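Ticket: grasp scores drop on drawer tasks after retraining
Project: Plirnska
Status: open, waiting on rerun
Opened: 2026-04-11

Right, so I'm logging this properly before I forget which bits I've already tried. Short version: the new policy is fine on worktop pick and place, and it's rubbish the moment the target is down inside a drawer. Same arm, same gripper, same checkpoint. The old one from September managed drawers happily enough, which is why I'm so annoyed.

What I trained on: 1,305 demonstrations in total, 880 of them worktop and the rest drawer or cupboard. I held back 32 drawer episodes for testing and they've never been near the training set (I checked, twice).

First thing I tried was the obvious one, the camera calibration. I ran the Poritport calibration script again and compared the numbers with last time. No change worth mentioning. I was almost disappointed, it would have been such an easy fix!

Second go, I wondered about the depth clipping. Somebody had left the near limit set for worktop work, so I widened it and ran five of the test episodes again. The approach got smoother but the fingers still closed too early. So that's a real bug, and I've left the fix in, but it isn't this bug.

Then I went through the training labels. The Dreltcombe labelling tool marks the start of a grasp from the gripper width, and on worktop clips that lines up nicely with what I see when I scrub through by hand. On drawer clips it fires early, sometimes well before the fingers are anywhere near the thing they're meant to pick up. I think people half close the gripper on the way in so it doesn't snag, and the tool takes that as the grasp. The September set was labelled by hand, so it never had the problem.

I'm fairly pleased with that as a theory, but there's a second thing muddying it.
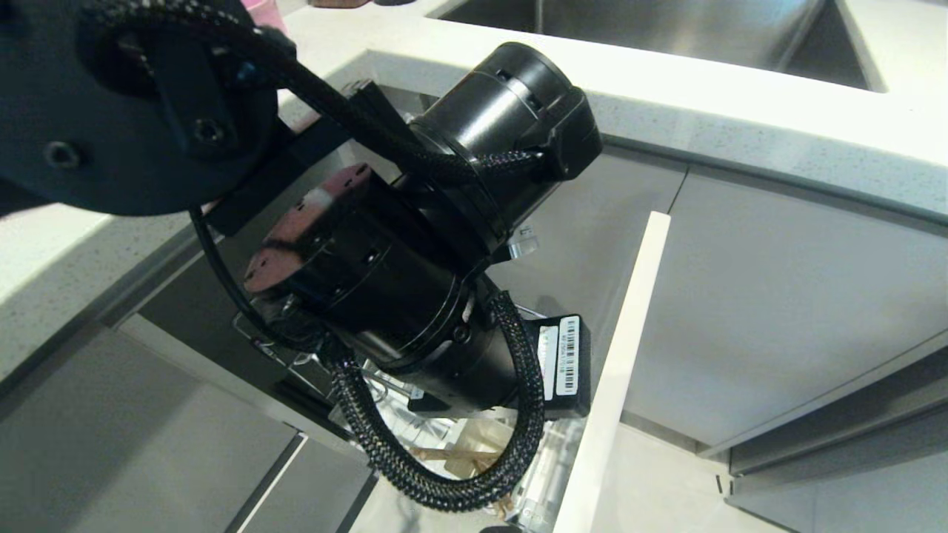
The head view loses a lot once the arm is reaching down. Between the joints and the cable loop there's not much left of the gripper to look at, and the policy has to guess how far it's got. If the labels are telling it to close early as well, I can see why it would just go for it. I did try masking the arm out, Jafarzadeh style, and it made the worktop scores worse and the drawers no better, so that's been switched off again.

Next steps, in this order please, so we can tell which one did it:

1. Relabel the drawer clips using contact force instead of gripper width.
2. Retrain from the same seed, nothing else touched.
3. Run all the held-back drawer episodes.
4. Only then try adding the wrist view.

I've started on the relabelling - it's slow going, but the first batch looks sensible. Please don't merge the masking branch in the meantime. I'll post the scores here when the rerun has finished.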